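Trestura – Foire aux questions
Panneaux décoratifs à effet marbre : choix, livraison et entretien

Les réponses réunies sur cette page concernent les panneaux de la gamme Flekilside, distribués par Trestura pour les plans de travail, les tables de préparation et les postes de conditionnement. Pour toute question relative à une commande en cours, veuillez vous munir de votre numéro de dossier.

Quels décors sont disponibles ?

La gamme Flekilside comprend 22 décors, dont une série à fond blanc veiné. Les échantillons sont expédiés sur demande, dans la limite de quatre par client. La disposition des veines varie d'un panneau à l'autre et ne peut être choisie à la commande.

Le panneau doit-il être fixé sur la table ?

La fixation n'est pas obligatoire. Le panneau peut être simplement posé sur un support plan et stable, à condition que celui-ci soutienne toute sa surface. Les supports présentant des rainures conviennent, sous réserve que les arêtes soient propres et qu'aucune vis ne dépasse. Pour une installation permanente, l'emploi du mastic Prukix est préconisé ; il convient alors de respecter un temps de repos d'une nuit complète avant toute utilisation.

Quelle différence entre la finition brillante et la finition satinée ?

La finition brillante fait ressortir les veines et se nettoie aisément. Elle renvoie en revanche la lumière des éclairages placés au-dessus du plan, ce qui peut gêner la lecture d'étiquettes ou de documents. La finition satinée est conseillée pour les postes occupés plusieurs heures de suite.
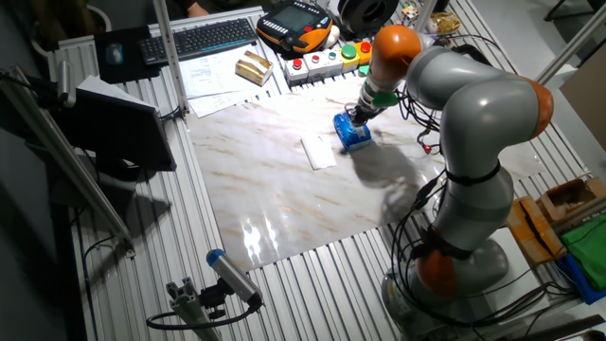 Décor à fond blanc, veines beiges et brunes, finition brillante.

Peut-on poser des emballages et des sachets directement sur le panneau ?

Oui. Les emballages souples, les cartons et les textiles n'endommagent pas la surface. Il est toutefois recommandé de soulever les objets au lieu de les faire glisser, en particulier lorsque leur fond comporte des agrafes. Les encres d'impression fraîches peuvent laisser une trace : les documents sortant de l'imprimante seront tenus à l'écart du panneau pendant quelques minutes.

Est-il possible d'installer un clavier ou une souris sur la même table ?

Rien ne s'y oppose. Une surface brillante peut perturber le fonctionnement de certaines souris optiques ; l'utilisation d'un tapis est donc conseillée. Lorsque la profondeur de la table le permet, il est préférable de réserver une bande au matériel informatique, en dehors du panneau, et de prévoir un cheminement pour les câbles.

Comment nettoyer la surface ?

Un chiffon doux, légèrement humide, suffit à l'entretien courant. Les taches grasses se traitent avec de l'eau tiède et un savon neutre, suivis d'un rinçage et d'un essuyage. Les poudres à récurer, les éponges abrasives et les solvants sont à proscrire – leur emploi entraîne la perte de la garantie.

Quelle charge le panneau peut-il supporter ?

Sur un support continu, les panneaux Flekilside acceptent une charge répartie de 300 kg par mètre carré. Cette valeur ne s'applique pas aux panneaux posés en porte-à-faux ni aux charges concentrées sur un seul point. Pour les équipements lourds, la fixation doit être réalisée sur la table elle-même et non sur le panneau.

Les panneaux peuvent-ils être découpés ?

L'atelier El Khatib assure les découpes sur mesure à partir d'un plan coté fourni par le client. Les panneaux découpés ne sont ni repris ni échangés. Les chants mis à nu doivent être protégés avant la pose.

Quels sont les délais et les frais de livraison ?

Les panneaux en stock sont expédiés sous cinq jours ouvrés. La livraison est offerte à partir de 700 € d'achat hors taxes. En avril, période d'inventaire, un délai supplémentaire peut s'appliquer.

Que faire si un panneau arrive endommagé ?

Les réserves doivent être portées sur le bon de livraison en présence du transporteur, puis confirmées par écrit au service clientèle de Trestura dans un délai de trois jours, photographies à l'appui. Le panneau et son emballage d'origine doivent être conservés jusqu'à la clôture du dossier.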